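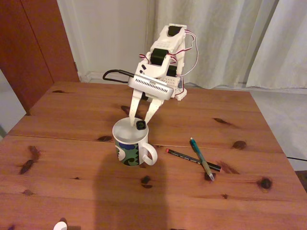
Notebook, Lysenko arm: mug and small parts set

March 8, 2023

Great session! We are at 233 demos on the mug layout, and 14 of those I'd happily show to anyone. The two long fingers come down so much more calmly since Sheila Bellamy retuned the elbow servo (thank you, Sheila!!).

Today's layout was the patterned mug near the middle of the pine table, little black square on top by the right edge, the two pencils crossed off to the right. I love the pencils as clutter. In the December set the table was bare and the policy fell apart the first time someone left a pen out.

Notes for whoever drives next:
- Come in from above, slow down before the rim. Left finger tends to arrive first.
- Keep the failed grabs. Tag them "miss" and save them with the rest.
- Shadows on the table are fine, we want the variety. Log where you stood.
- Check the servo wires on the right side for slack before each batch.

22 episodes had a dropped joint reading and I pulled them. Uploaded everything else to Todora, total across all layouts is now nearly 3325. Training run starts tonight and I can't wait to see it.

Next: swap the pencils' order, turn the mug handle to the left, try again.

3 comments | 14 shares

Recent entries
Istorau gripper, finger length tests
Arnstead servo order and spares
Todora upload script, fixed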